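# Creator I follow came out, what do I do with old video captions?

I run a small fan archive for a streamer, 479 clips on Perker. She came out last week, new pronouns, same name for now. Do I go back and edit everything? Dont want to make it weird. 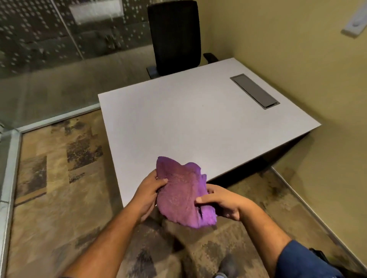
## Replies

**uvitis_fan**

Yes, edit. Start with the channel bio and pinned post, those get read most. Then titles. I did 16 a night for a different archive, went fine. Use she for the old clips too unless she's said otherwise.

**Odau**

just leave it, its old stuff

**kwokclips**

Disagree with leaving it. Check her post first, some people say what they want done with older videos. If she hasn't, swap the pronouns and don't add a note to every clip. Perker has bulk edit under Captions but it only does text you typed, not the auto ones. Had to redo 3 by hand in September. Also turn off coments on the announcement repost for a bit, or at least filter them. Mine got ugly in 2 hours.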